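Household Tips: Rules for Letting a Robot Near Your Windows

I have read the Cloron owner's booklet front to back, all 203 pages of it, and I still think most of the useful rules are missing. It has a whole chapter on voice commands. It gives half a page to curtains. So these are mine, and you can take or leave them.

Start with the curtains, the job everyone wants done first. A curtain is a bad thing to hand to a machine with stiff fingers. The cloth gives, the hooks don't, and the rail is only as good as whoever screwed it in. Before the first try, pull the curtain by hand along its full run. If it sticks for you, fix it. A dab of dry soap on the track works fine, and oil will spot the fabric.

Set the grip to the lowest force that still holds. Jindgate calls this "textile mode" and Reisinger calls it "soft hold," and I wouldn't trust either name until I'd tried it on an old towel. Look for pinch marks afterward. Use the towel several times.

Have it hold the cloth low, near the sill, and draw it sideways. Pulling down is how hooks pop.

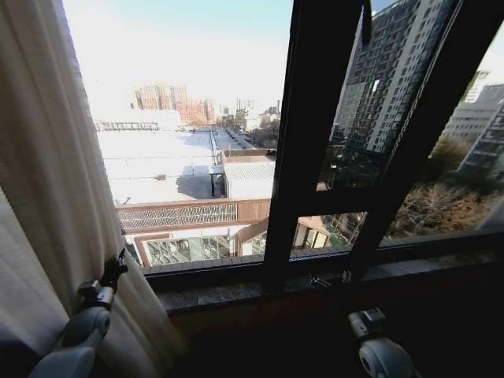

A reader in Wedville writes that I worry too much: the same curtains have been opened by machine every morning since September without one torn thread, and the only damage in the house was done by the cat. Fair enough, but sheers weigh next to nothing. Try it with lined drapes and write again.

Now the window itself. My rule is short. If a sash swings outward, a person opens it and a person closes it. The seller will tell you the arm can manage a latch, and maybe it can. I would want to know what it does when the wind takes the sash at the same moment, and the booklet is silent on that.

Clear the sill before any work starts. Plants, keys, phones, the lot. If your window is above a roof, a walkway or a street, treat anything loose on that ledge as already fallen.

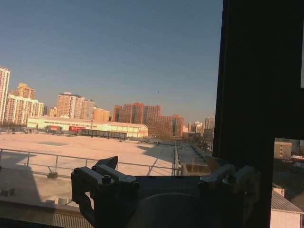 Keep the stop button with you and not on the charger across the room. I tape a 40 inch line on the floor and stay behind it while the arms are moving. Kids and pets stay out with the door shut.

Low sun is worth a test of its own. Run the job once in the morning and once near 4 p.m., and watch both times – glare on glass bothers cameras, whatever the brochure says.

Wipe the fingers with a damp cloth before they touch pale fabric. Grease from yesterday's kitchen work will show.

As for cost, I was quoted $3,163 for the two-arm setup, with installation extra. A pull cord does the same job on the curtains for the price of lunch. If you buy the machine anyway, get the seller to put the safe load and the stopping distance in writing, and keep that page in the kitchen drawer with the warranty.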